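讲稿备注：抓取控制软件的分层与接口
（供报告人使用，不随幻灯片分发）

2020年3月

第1页 标题页

各位来宾，各位同仁，上午好。本次报告由Endel研究所软件组承担，内容为Proltau控制软件在过去一个研发周期内的主要工作。报告涉及感知、规划、控制与工具链四个部分，重点放在各部分之间的接口，机械结构与驱动电路不在本次范围之内。有关硬件的提问，请转至下午的分会场。

（停顿，待会场安静后翻页。）

第2页 背景

Proltau最初是一套面向单一工位的抓取程序，感知、规划和控制写在同一个进程里。这种写法在早期是合适的，修改快，调试也方便。工位增加之后，问题逐渐显现：更换一种夹爪，需要改动感知代码；调整一次相机标定，规划器的安全余量也要跟着改。软件组据此决定对系统进行拆分，并把拆分后的接口写成正式规范，由Pukus实验平台先行试用。

此处不必展开历史细节。如听众中有使用过旧版的单位，可提示其参阅迁移说明。

第3页 总体结构

系统现分为四层。最上层为任务层，接收“抓取”“移交”“放置”一类的指令。其下为规划层，负责生成关节轨迹。再下为控制层，负责轨迹跟踪与夹持力调节。感知层与上述三层并行，以带时间戳的消息向各层提供估计结果。

请向听众强调，感知层只发布估计值及其不确定度，不作任何“可以抓”或“不可以抓”的判断。判断权归任务层。旧版中这一判断分散在多处，同一物体在不同模块里会得到相互矛盾的结论，排查十分费时。

第4页 感知：腕部相机的使用

腕部相机距离目标近，分辨率利用充分，但也带来若干固有困难。其一，夹爪本身长期占据视野的一部分，且表面反光，容易在深度图中形成虚假点。其二，目标一旦被夹住，往往贯穿整个视野，两端均不可见，长度无从估计。其三，背景随手腕姿态一同倾斜，以水平面为前提的分割算法不再适用。

针对第一项，我们采用夹爪掩模。掩模由夹爪模型与当前开合量实时投影得到，不使用固定模板。固定模板在开合量变化时误差明显，在夹爪外表有褶皱或覆盖物时误差更大，因此掩模边界另设一圈膨胀区，区内的点只降低权重，不予删除。

针对第二项，感知层对细长物体改用轴线加半径的表达。轴线方向、局部半径及其协方差作为一组消息发布，端点字段允许为空。规划层在端点为空时，须按任务层给出的最大长度进行碰撞检查。

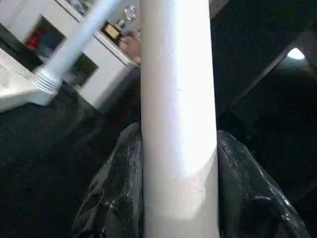 针对第三项，分割前先以机械臂正运动学求得重力方向，再将点云旋转至世界坐标系。这一步计算量很小，但要求关节角与图像的时间戳严格对齐。时间对齐的问题在第7页还会谈到。

还应说明浅色、无纹理圆柱面的情形。此类表面缺少可供跟踪的特征点，高光又会随视角移动，若直接使用光流，会把高光的移动误认为物体的滑动。现行做法是以两侧轮廓边缘为主要观测量，表面中部的亮度变化仅作参考。轮廓对轴向滑动不敏感，故轴向滑动的检测交由控制层通过力信号完成。

（如时间紧张，本页最后一段可略讲。）

第5页 规划：持物状态下的碰撞模型

抓取完成后，物体成为机械臂末端的一部分，碰撞模型必须相应更新。旧版的处理方式是附加一个固定尺寸的包围盒，对短小物体尚可，对管材、杆件则过于保守，狭窄空间内常常无解。

新版以胶囊体替代包围盒，参数直接取自感知层发布的轴线与半径。胶囊体的尺寸随不确定度放大：估计越差，胶囊体越粗。规划器因此不需要了解感知算法的内部情况，只需读取放大后的几何体。

在有人参与的工作区域，另设动态障碍通道。人体的手部、手臂以及手持的长杆均按动态障碍处理，不进入静态地图。动态障碍的有效期较短，到期未更新即触发减速，由控制层执行，规划层随后重新求解。请注意，到期未更新不等于障碍已经离开，规范中对此有明文规定，讲解时务必说清。

规划器单次求解的采样上限设为3000个节点。达到上限仍无可行轨迹时，规划层返回失败及原因代码，不得自行放宽约束重试。是否重试、以何种条件重试，由任务层决定。

第6页 控制：夹持力与滑动

夹持力控制采用位置环外套力环的形式。接触建立之前以位置为准，接触建立之后切换至力控。切换瞬间的处理是本层工作的难点。若切换过早，夹爪会在未完全接触时停顿；若切换过迟，则对薄壁管件有压溃的风险。

目前的切换判据由三个条件共同构成：指端力超过阈值，开合速度低于阈值，以及两者保持一定时间。三个条件的参数随物体类别由任务层下发，控制层本身不存储物体知识。

滑动检测使用力信号的高频分量。检测到滑动后，控制层按固定步长增加夹持力，增加次数设有上限。达到上限仍有滑动的，保持当前力值并上报，手臂同时减速停止。我们不主张在此情形下继续加力。

指端覆盖层的磨损会改变摩擦特性。系统每次启动时执行一次空载开合，记录摩擦曲线并与基准比对。偏差超限时给出提示，但不阻止运行，处置权归现场操作人员。

第7页 时间同步

这一页请讲得慢一些。

在联调期间登记的173项缺陷中，有19项最终归因于时间戳，数量不算最多，但平均排查时间最长。其典型表现是：静止时一切正常，手腕一旦转动，物体位置即出现与转速成比例的偏移。初看很像标定误差，重新标定后又似乎有所改善，从而误导后续判断。

改进措施如下。所有消息一律使用采集时刻，不使用到达时刻。相机曝光取中点。关节角以环形缓冲保存，查询时按时刻插值，超出缓冲范围的查询返回错误，不作外推。规定不作外推曾引起讨论，有意见认为短时外推误差可以接受。经Pukus平台对比测试，外推会掩盖真正的延迟故障，故维持原规定。

第8页 工具链：记录与回放

Tamura是与Proltau配套的记录与回放工具。其职责有三：按统一格式记录各层消息；在离线环境中按原时序重放；对同一段记录在不同软件版本下的输出进行比对。

记录内容包括腕部相机图像、关节角、指端力、规划请求与结果，以及任务层的全部决策。原始图像占用空间较大，默认采用压缩存储；凡用于感知回归测试的片段，保留无损版本。

回放以消息的采集时刻驱动，允许快于实时，也允许逐条步进。逐条步进时各层时钟同步冻结，超时逻辑不会误触发。这一点在旧工具中未能做到，许多问题一经单步调试便无法复现。

代码合入主分支之前，须通过回归集的全部片段。回归集的选取原则是覆盖失败情形，成功片段只保留必要的对照。凡现场出现的新故障，在修复之前应先将对应记录收入回归集。

每次合入的回归测试时间控制在15分钟以内。超出时应优化片段长度，不应减少故障类别。

第9页 尚未解决的问题

透明物体和强反光物体的深度估计仍不可靠。目前仅能在感知层给出较大的不确定度，由此产生的胶囊体过粗，规划经常失败。这一结果是安全的，但谈不上可用。

人与机械臂共同持有同一物体时，力信号中混有人的作用力，滑动检测会产生误报。软件组正在试验由任务层下发“移交中”状态，在该状态下改用另一组阈值。试验数据尚少，本次不作结论。

另外，腕部相机在近距离下对焦能力有限，快速运动时背景物体模糊严重，动态障碍的检出率有所下降。计划增设固定相机作为补充，两路估计的融合方法将于4月形成内部评审稿。

第10页 接口规范的获取

接口规范分为消息定义、时序要求和错误代码三个部分，可向Endel研究所软件组申请。申请单位需注明所用夹爪类型和控制周期，以便提供对应的参数模板。Tamura的回放组件可单独使用，不依赖Proltau的其余部分，已有自研控制系统的单位可仅接入这一部分。

规范中错误代码一章仍在修订，现有编号予以保留，新增编号只向后追加。各单位如已在自有系统中占用了扩展号段，请在申请时一并说明。

第11页 问答准备

关于为何不采用端到端学习方法：可答复，任务层允许接入学习得到的策略，但其输出须经规划层和控制层的约束检查，接口对策略来源不作区分。

关于控制周期能否由用户更改：可以更改，但时间戳与缓冲长度须同步调整，具体见时序要求一章。

关于夹爪掩模在更换覆盖层之后是否需要重新建模：一般不需要。若覆盖层明显改变外形，应增大膨胀区宽度，并重新运行相应的回归片段。

关于Pukus平台是否对外开放：目前仅接受合作单位的预约，申请流程由平台办公室答复，报告人不作承诺。

（问答结束后，请主持人宣布茶歇。）

相关资料
Proltau迁移说明：从单进程版到分层版
Tamura记录格式与回放接口
Pukus实验平台安全操作规定
持物碰撞模型：胶囊体参数的选取
指端力传感器启动自检流程
讲稿备注：关节角缓冲与插值查询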